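Cistau Tisside
Home - Projects - Gallery - Contact

Gallery: Good practice with hand-held grippers

On this page we put together our house rules for the Cantero project. Cantero is our collection of everyday household tasks, made with a pair of grippers that the person holds in the hands. The rules were first a long list on the wall of the Tisside office, and new people read it on the first morning and then did not look at it again. So in March we made it shorter and moved it to the gallery, where the pages are opened more often.

The rules are written for people who work in real rooms, with real furniture and the usual things lying around. For work at the bench there is a separate sheet, and you should ask for it before you book the bench.

Before you begin

Check both grippers with the jaws open and then closed. The pads must sit straight. If a pad has moved in its place, write it in Wiriter under "wear" and take the spare pair, also when you think it is only a small thing. Look at the pins of the linkage on each side and move the jaws slowly through the full way. You should feel the same resistance from start to end.

We had a long discussion about whether the room should be made tidy before the work. The present rule is that you take away what is fragile, what is private and what can hurt somebody, and you leave the rest as the people of the home have it. Letters with an address go in a drawer. Medicine goes out of the room completely. Toys, blankets and cushions may stay.

Holding soft things

Cloth is the material where most of our mistakes are made. Close the jaws until the cloth is held and then stop. Many beginners continue to press, as they would do with a pair of pliers, and the recording is then of little use to teach anything about a gentle grip. If the cloth is in a knot or a roll, take it at the thick part. If it hangs long on one side, give it time to come to rest before you move it further.

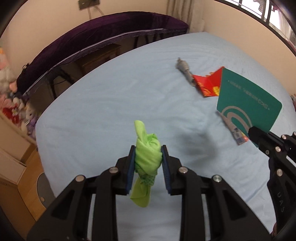 The second hand has its own rules, and these are the ones that people forget. It should not wait in the air without a task. Either it holds something or it is resting at the side, with the jaws a little open. Flat and stiff objects like a card or a folder are held near the edge, and the other hand does not reach over them. When both hands carry something, put down one object first, and only after this the other one. We know that at home everybody does both at the same time. For Cantero we ask you to do it one after the other.

Working over a bed

A bed looks like a simple place and it is not. The surface gives way under the fingertips, and small packets roll into the lower places of the sheet. Please keep the fingertips above the sheet and do not push into the mattress to get under an object. If you cannot take it from above, turn it with the other gripper.

Stand where you can reach without leaning on the bed. No knee on the mattress, also not for one second. And look at the floor before you step sideways - shoes, bags and toys are the usual reasons for a bad step.

Light

Windows are difficult. You do not need to close the curtain, but write "window in view" in the notes so that the person who checks can find it quickly. Do not change the light in the middle of a task. If the sun comes out strongly, finish the task and make a note.

Breaks and limits

One task is repeated at most 3 times in the same room, then you change the objects or the place. After 2 hours there is a break, and the grippers are put down for it. A home is closed for Cantero when it has reached 1000 recordings, also if the family would like to continue. The limit was lower in the first version and we raised it in August, after the people who check the data said that they could still see enough variety.

When something goes wrong

A dropped object is not an error. Leave it where it fell, pick it up with the gripper as part of the task, and mark the recording "drop". Please do not delete it. An error is when a person comes into view, or when something private was left in the room. Then you stop, mark it red in Wiriter and send a message to the office the same day. We delete these from our side, and the family gets a confirmation in writing.

Questions about the rules can be sent through the contact page. Changes are collected and go into the list at the beginning of each month.

Back to Gallery
Next: Cleaning and storage of the pads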